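Enamel plate

An enamel plate is a piece of tableware made of thin sheet metal, in most cases steel, covered on both sides with a layer of glass that has been melted onto it in a furnace. Enamel plates belong to the wider group of enamelware, which also takes in mugs, bowls, basins, coffee pots and roasting pans. They are used at home, in camps and in canteens, and small or brightly colored ones are common in children's play kitchens and in shop and food displays.

Form

Most enamel plates are round. The center is flat and the rim is shallow and sloped, without the sharp step between well and rim found on many china plates. The edge of the metal is either rolled under or left as a plain cut edge that has been ground smooth. Deeper plates, sold as soup plates or pasta plates, have the same outline with a higher wall. Oval and rectangular plates exist but are usually sold as trays or serving dishes.

The edge is often a different color from the rest. A band of black or dark blue along the lip is the best-known pattern. Enamel is hard to keep at full thickness on a tight curve, and a dark edge makes thin spots and small chips less noticeable. On modern plates the band is kept mainly for its looks.
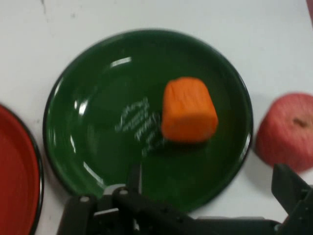 Dark green enamel plate with a thin black band along the lip and white script lettering on the flat center. Part of a red enamel plate is at left.

Color and decoration

White with a blue rim was the standard finish in many countries for a long time, and cream with a green rim was also widely sold. Solid colors such as red, dark green, navy and mustard are now common. The color comes from metal oxides mixed into the glass. Cobalt gives blue, chromium gives green, and titanium or tin compounds give an opaque white. Bright reds and oranges are harder to produce because their pigments can shift in color if the firing runs too hot, and red plates from the same maker may vary slightly from one batch to the next.

Speckled or mottled plates are made by spattering a second color over the first before firing. Lettering and pictures are usually put on as a decal, a printed sheet of enamel color that is laid on the finished surface and fired once more. Names, slogans and logos are generally placed on the flat center, where the decal does not have to follow a curve. Plates with script lettering in white on a dark ground are often made as gifts or for sale in cafes.

Manufacture

A disk is cut from low-carbon steel sheet and pressed into shape between two dies. The blank is washed to remove oil and may be treated with acid to clean the surface. It is then dipped in or sprayed with slip, a mixture of finely ground glass (called frit), clay and water. The first layer, the ground coat, is dark and contains oxides that help the glass bond to the steel. After drying, the plate is fired. One or more cover coats carry the final color, and each is fired in turn.

During firing the plate rests on narrow metal points, and these leave small marks on the underside. Collectors call them pin marks or spur marks. The edge band is applied by hand with a brush or by rolling the plate along a wheel wet with slip.

The works at Grarnach is a fairly typical case of a mid-sized plant. It was started as a stamping shop by Rainer Ruppert and added its own furnace under his successor, Bernd Haberkorn. At its peak it turned out 3,000 pieces a day, more than half of them plates and mugs. Its Gerik line used a single plate shape in 2 sizes and was sold in red, green and white, always with a black lip. The shape was later copied by other makers, and unmarked plates are sometimes wrongly sold as Gerik.

Use

Enamel plates are light, stack closely and do not shatter when dropped. The glass surface is not porous and does not hold odors or stains from most foods, though long contact with strong acids can dull it. A plate can be warmed in an oven. It heats and cools quickly, so hot food loses its heat sooner than it would on thick stoneware, and the rim may become too hot to hold. Enamel plates with a steel base are not recommended for microwave ovens unless the maker states otherwise.

Because the colors are strong and the surface reflects light, the plates are often used to set out fruit and vegetables. A pale item such as a potato stands out well on a red or green ground. A red apple does so on green but is partly lost on red.

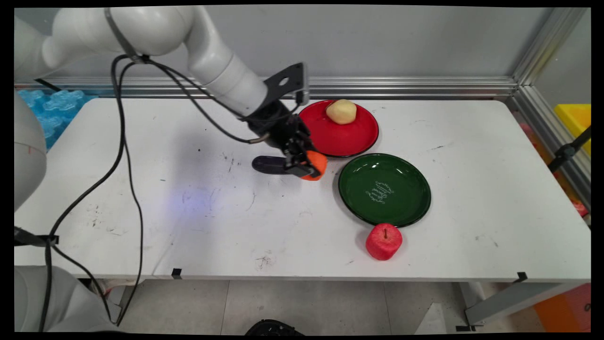 Red and green round plates with dark rims on a white table. A pale yellow potato rests on the red plate, and a red apple stands in front of the green one.

Damage and care

The usual fault is chipping, in which a piece of the glass breaks away and exposes the dark ground coat or the bare metal. It occurs most often at the lip and follows a knock against a hard surface. Exposed steel will rust if left wet. Makers advise drying plates soon after washing and storing them with paper or cloth between them. A chipped plate should not be used for food if the enamel is still flaking.

Fine gray lines on the surface are in many cases metal left behind by cutlery and can be removed with a mild cleaning paste. Steel wool and coarse scouring powder scratch the gloss and make later staining more likely. Fine cracks, known as crazing, can follow a sudden change of temperature and cannot be repaired at home.

Older plates, above all those in bright red, orange or yellow, may contain lead or cadmium in the color. They are best kept for display unless they have been tested.

Collecting

Plates are among the cheaper kinds of enamelware to collect. Value depends on color, condition and the presence of a maker's stamp on the underside. The town museum at Sketstead holds 1,194 pieces of household enamel, including a group of plates given by Encarnación Garrido. The catalog, prepared by Dörte Engelhardt and Britta Böttcher, sorts the plates by rim color and then by the arrangement of the pin marks.

See also

Enamelware
Vitreous enamel
Decal
Tin plate
Camp kitchen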